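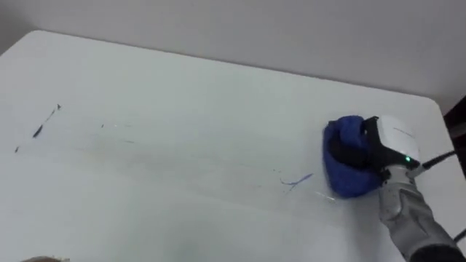
Robot arm over a white table, against a pale gray wall.

Lakden Rain Gauge and Storm Log

README, last edited 2020-05-01

Daily rainfall, high and low temperature, and storm notes from a small network of backyard stations in the Lakden valley. The log covers the area from the Skorum ridge down to the river flats. Files are plain text and can be opened in any spreadsheet program.

What is in the folder

stations.csv - one line per station, with a short code, elevation in feet, gauge type and the date the station joined.
daily.csv - one line per station per day. Rain in inches to the nearest hundredth, temperatures in whole degrees Fahrenheit.
storms.csv - hail, wind damage, flooding and close lightning strikes, typed in as the observers wrote them.
changes.txt - corrections made after a month was closed.

Stations

There are 31 stations in the list and 29 of them are reporting now. SK02 closed when the owner moved away. RV07 has been off since the fence behind it was rebuilt, and we have not found a new spot for it yet. Its old readings are still in daily.csv and are fine to use.

How readings are taken

Observers read the gauge at 7 a.m. local time. The amount is entered under the day of the reading, so rain from an evening storm shows up on the next day's line. If you compare with an airport record that runs midnight to midnight, the daily totals will not match. Monthly totals are usually close.

A trace is entered as T. A blank means no reading was made and should not be treated as zero. When someone is away for a few days, the first reading after the gap carries the code M and holds the total for all of the missed days.

Snow is melted and measured as water. We do not keep snow depth.

Wind

Only the three ridge stations have wind instruments. Gusts at the other stations are estimates by eye and are marked E. The highest measured gust so far is 80 mph at SK01, during the March line of storms. Lenka Krajčí compared it with the other two ridge stations before it went in. Both had their peak within a few minutes of the same time, so the value was kept.

Known problems

Temperatures at RV03 run high on sunny afternoons. The sensor is too close to a brick wall. Lows look normal.
LK11 sits under a maple and reads low in summer when the leaves are out.
Times in storms.csv are often rounded to the quarter hour, and a few of the older ones are an hour off from the clock change.
Hail sizes are mostly given as coins or balls. We have left them that way.

Checking

Zuleica Holanda goes through each month after it closes and writes to the observer if a value looks wrong. Nothing is changed without an answer from the person who took the reading. If no answer comes, the value stays and gets a Q.

Use

Free to use and copy. Please name the Lakden Rain Gauge and Storm Log if you print a table from it. These are hobby records - do not use them for insurance claims or flood warnings.

Questions about the files go to Caoimhe Rafferty. New observers should write to Lindalva Paiva, who has spare gauges and the mounting instructions.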